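The Clerbridges had one single, and Shamim Arain had the last box of it. The label in Itville pressed 384 copies and folded in November, before the second song got a proper title. On the sleeve it just said "Slow One."

Amna Mohmand called at 10 in the morning. She had played organ on both sides and hadn't spoken to him since the van was sold.

"A man wants to pay 2,000 dollars for the box," he told her.

"Who?"

"Naqvi. He has a shop." 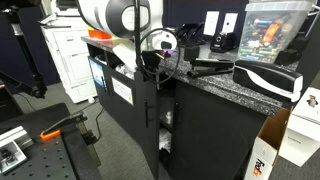 The long counter and its black cabinets.

She asked if he had listened to it lately. He said his turntable needed a belt. She said hers worked fine, and she could be there by 2.

They played the slow one first. Her organ came in early on the second verse, and he had forgotten that he sang right over it. She turned the record over and wiped it with her sleeve.

"Did you tell him yes?" she asked.

"I told him I'd call back."

She set the needle down and went to look for the phone.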